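About Tivari

Tivari makes software that turns documents into other documents. It is a modest calling and we are fond of it. Somebody has a spreadsheet and needs a PDF, or has a PDF and badly wants the spreadsheet back, and we stand in between.

The company began as Solten, a two-desk outfit selling a single printer driver. Solten merged with Aitken, which made a mail archiving tool, and after a long argument about names we picked one that belonged to neither.

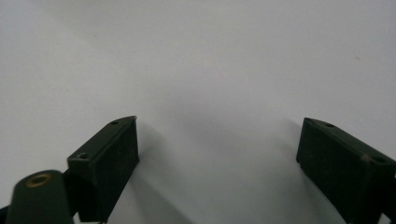 Issue 67

Our newsletter goes out to 4,000 subscribers, some of whom open it. It covers new releases, fixes to the last release, and now and then a fix to the fix. Back issues are in the Support section and can be searched by product or by error message, if you were lucky enough to get one.

We sell two products. Maltaritz is the converter, and it handles batches of up to 1,000 files without asking you to click OK after each one. Aitken Archive keeps the old name because customers refused to call it anything else. It saves mail and attachments to folders you choose, in formats other programs can read - including our competitors', which our sales team has learned to live with.
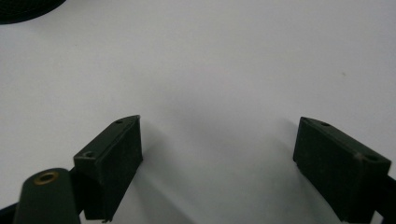

Page margins take up more of our working day than you might expect. A converter has to decide what to do when a table is wider than the paper, and ours shrinks, splits or rotates it depending on what you told it to do on the Layout tab. If you told it nothing, it guesses. A bad guess used to give you a sheet with a bit of something round and black poking in at the top left corner and a great deal of pale nothing after it, much like the picture here. Version 10 guesses better, and it shows you a preview first.

Support is by e-mail, in English. Please attach the file that went wrong. A photo of your monitor is the next best thing.

Page last updated Nov 27, 2018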